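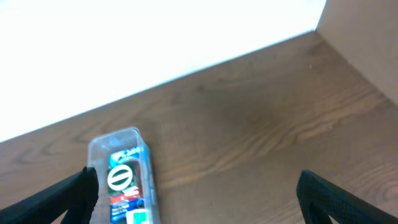 One of the sorting tables at Roltcombe, with a clear plastic box set down at the lower left.

I had been promising Jadwiga Mazurek for the longest time that I would come out to the Roltcombe open day, and this January I finally got on the bus (35 minutes, with a very chatty driver) and went. The doors opened at 14 minutes past ten, for reasons lost to history, and there was already a good line along the railings.

The building used to belong to Cloton, who packed dry goods there, and these days it is where donated household bits get sorted into parcels. Jadwiga took us through the front rooms first, where the shelves hold 400 parcels when they are full, and then on to the part I liked best — the long room where the small bathroom and medicine-cabinet things are looked over.

I was so pleased to meet an old friend there. Zam-Buk ointment, in its deep green box with the red lettering across a white band! My grandmother kept some in her sewing drawer and put it on everything, and I must have stood there telling Szu-yu Poon about it for far too long. She was very kind and let me finish.
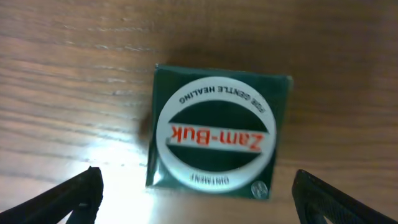

The tables

I have a weakness for a good table, and I asked about these before I had even taken my coat off. Szu-yu told me they came from a school sale in Gullus and that she waxes them herself twice a year. The grain is lovely, all long ripples and sweeping curves, and I kept wanting to run my hand over it.

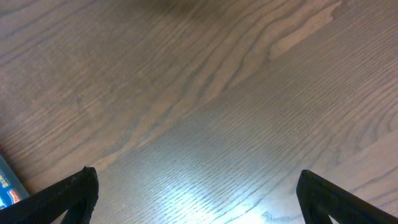

Grain and shine on the wood, with a paler streak toward the top right.

We finished with coffee and a slice of Sarmiento cake, a sort of almond sponge, and I bought a second slice for the ride home.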